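June, late evening

Moved the tomatoes out at last, and my back knows it.
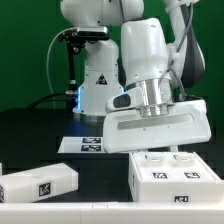 I had meant to do it a good two weeks ago, but the nights stayed so cool that I kept putting it off, and then Idris came by with his spare cages and I'd run out of excuses. We got them all in along the south fence before supper, with a bucket of his compost under each one (he swears by it, and his tomatoes are always better than mine, so who am I to argue?).

Afterward we sat on the back step with iced tea and talked about his trip to Riihimäki - he goes to see his sister in August and wants me to water everything while he's gone. I said yes, of course. I like being in his yard early, when the sprinklers are still ticking away down the street.

Gwilym Morgan called after dark and kept me on the phone for ages about the Plondley house. They want 1,788 a month for it now! I must remember to send him Mother's plum cake recipe.

Recent entries
The long drive home from Plondley
Beans, and what the rabbits left
Rain all morning
Mother's recipe box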